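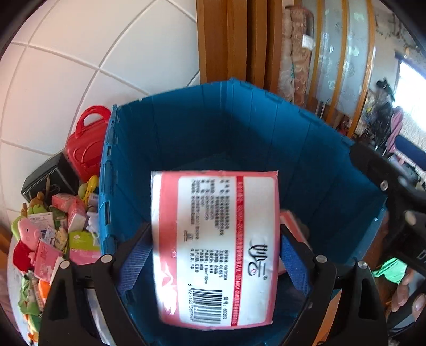
By R. Windholm

Kocsis wants to buy 78 hand-held grippers, and the budget request it put forward on 06/06/2025 makes the purchase sound simpler than it is. The units, supplied by Nesby, cost $897 each. A competing model from Giluvar was quoted at $821.

The plan is to have people do ordinary household jobs with the grippers, such as moving a packaged roll into or out of a plastic crate, and use the recordings to train robot arms. The arms themselves are not in the request. They are expected in a second round of spending, for which the company gives no figure.

That is a large gap. Buying the hand tools first may make sense, but it also commits Kocsis to arms that can take the same kind of fingers, and the request names none. It says only that "compatible hardware" will be reviewed later.

The case for paying Nesby's higher price is thin as well. The request cites easier handling and a longer warranty — two years against Giluvar's one — but includes no side-by-side trial. Spare fingers and straps are left out of the total. So are the hours people will spend picking things up, which could easily cost more than the tools.

Kocsis says training will take two days per site. It doesn't say how many sites there will be, or how much usable recording it expects from each gripper.

A decision on the first order is due before the end of the month. Giluvar's quote is good until then.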